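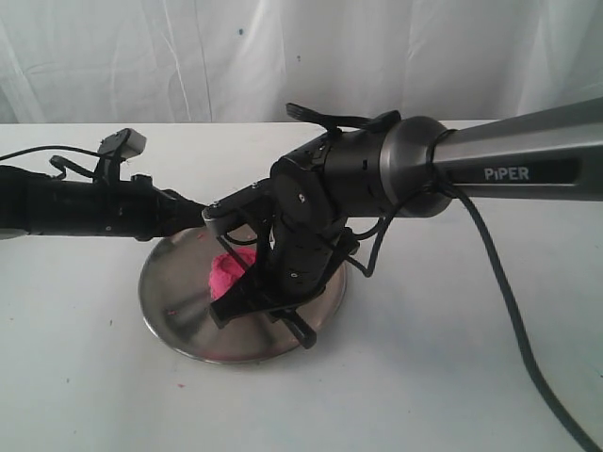

9th July, patch day

I waited all week for the update of Abera and this morning it finally came, 4 gigabytes, and my connection took it so slowly that I made breakfast, ate it and washed the cup before the bar reached the end.

The good thing first. My loadouts are saved again. Since the spring I had to choose my bow and my gray cloak every time I entered Firkthorpe, and if I forgot, I stood at the gate with the beginner stick like a tourist. Today I closed the game two times to test it, and both times the bow was still there.

The bad thing is the Bornis bridge. They changed the fog, and now my old computer falls to 34 frames when the whole group crosses. Before it was 86, never less. I turned off the shadows and it helped a little. Odette Lemaire wrote in the chat that I should delete the Claro texture pack, but I paid for it in January and I like how the water looks, so it stays for now.

We tried the tower in the evening. I died on the stairs, then again on the same stairs. My archer is level 97 and I had hoped to finish the last levels this weekend. It will not happen, I work early tomorrow.

Must ask Odette which key she uses for the new dodge.

12 comments
Share 3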